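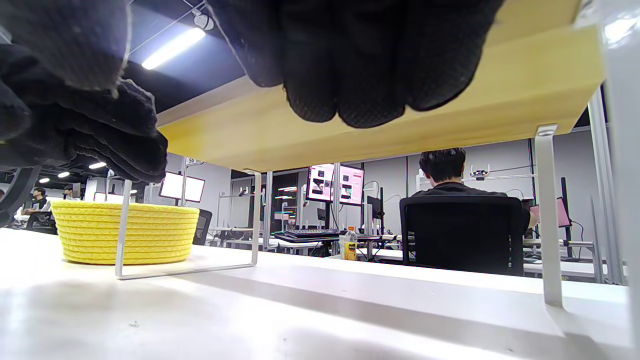 4. Mise en place du plan de travail et réglage de la pince à main

Imprimer | Envoyer cette page par e-mail

La présente section remplace la feuille volante livrée par Fikska avec la pince Irnasora. Cette feuille promet un poste « prêt en quelques minutes ». Comptez plutôt une matinée la première fois, et gardez la feuille pour la référence des vis.

4.1 Avant de commencer

1. Coupez l'alimentation du bras à l'armoire. Le bouton de pause de l'interface Zastia ne coupe rien du tout, malgré son icône.
2. Dégagez la table et essuyez-la avec un chiffon sec. Les produits nettoyants laissent un film qui brille à la caméra.
3. Enfilez les gants noirs en maille. Changez-les quand les fibres commencent à s'arracher : les fils finissent dans les doigts de la pince.
4. Vérifiez que la pince s'ouvre et se ferme à la main, sans point dur. Un claquement en fin de course n'est pas « normal au rodage », quoi qu'en dise la notice.

ATTENTION : ne tenez jamais la pince par le boîtier de la caméra. Le support plie sans casser et l'erreur passe inaperçue jusqu'au contrôle suivant.

4.2 Pose des étagères et des supports

5. Posez l'étagère sur ses pieds, sans la fixer, et appuyez sur chaque coin du plateau. Si elle bascule, corrigez les pieds. N'ajoutez pas de cale en papier.
6. Mesurez le passage libre sous le plateau. Il nous faut 192 mm pour la pince Irnasora équipée de sa caméra. Le catalogue annonce moins ; il mesure la pince nue.
7. Passez la pince dessous, à vide, doigts ouverts puis fermés.
8. Marquez au crayon la position des pieds sur la table. Le ruban adhésif se décolle et se retrouve dans les enregistrements.

Note : la procédure automatique de repérage des supports (menu Zastia, page 2) peut être sautée. Nous l'avons essayée sur plusieurs postes sans obtenir deux fois la même position.

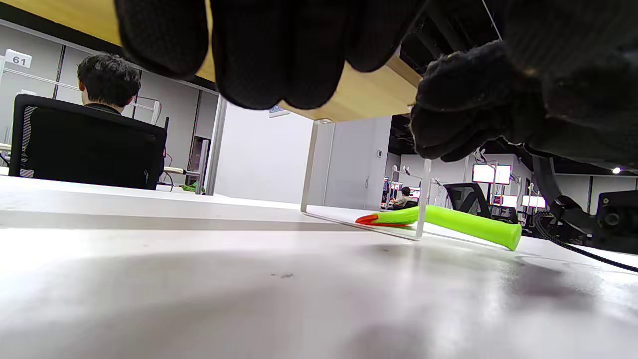 Le passage des câbles est le point que l'on bâcle le plus volontiers, et celui qui nous renvoie le plus de pinces à l'atelier. Fikska parle d'un câblage « sans contrainte », formule commode pour dire qu'aucun guide n'est fourni. La gaine tressée noire descend donc du bras et court à même la table blanche : laissez-lui une courbe large, du côté opposé au support transparent, et vérifiez qu'elle ne touche aucun objet à saisir lorsque le bras va en butée. Un objet long, comme le bâton vert à pointe rouge orangé, se place couché sur la base du support et dépasse facilement d'un côté ; contrôlez les deux bouts.

9. Déplacez le bras à la main, hors tension, sur toute sa course. La gaine doit suivre sans se tendre.
10. Resserrez les vis du boîtier d'articulation. Marquez-les au feutre.
11. Remettez sous tension et refaites la course en vitesse lente.

ATTENTION : une gaine coincée ne déclenche pas toujours l'arrêt. Restez à portée de l'arrêt d'urgence pendant l'étape 11 et ne confiez pas cette surveillance au logiciel.

4.3 Contrôle de la caméra
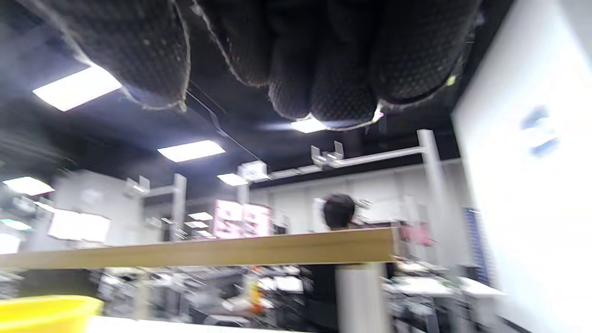

Rédaction : Imani Langat. Relecture atelier : Kimutai Simiyu. Mis à jour le 2021-01-05

L'exposition automatique est présentée comme adaptée à tous les locaux. Sous un plafond noir garni de dalles lumineuses, elle hésite : dès que la pince se relève, les dalles entrent dans le champ et le reste s'assombrit. Un panneau blanc sur le côté suffit aussi à la tromper. Réglez à la main.

12. Désactivez l'exposition automatique dans le menu Athumani. Quittez le menu, revenez-y, vérifiez qu'elle est toujours désactivée. Elle se réactive parfois.
13. Inclinez la pince vers la table et réglez sur la surface blanche, un gant dans le champ. La maille du gant doit rester lisible.
14. Relevez la pince vers le plafond et notez les zones brûlées. On ne les supprimera pas toutes.
15. Enregistrez une courte prise d'essai et regardez-la en entier sur un écran.

Si l'image est floue sur un seul bord, le support de caméra est tordu. Remplacez-le, pièce 982. Le redressage à la pince plate tient une semaine.

Si le message « étalonnage réussi » s'affiche avant la fin du mouvement, recommencez à l'étape 12. Le message n'atteste que de l'écriture du fichier.

4.4 Entretien

Contrôle des vis et de la gaine à chaque prise de poste. Pour le poste 61, contrôle complet à refaire en février, puis à chaque changement de pince. L'intervalle annuel conseillé par Fikska ne repose sur aucun relevé que nous ayons pu obtenir.

Accueil | Manuels | Pièces | Retour atelier | Section suivante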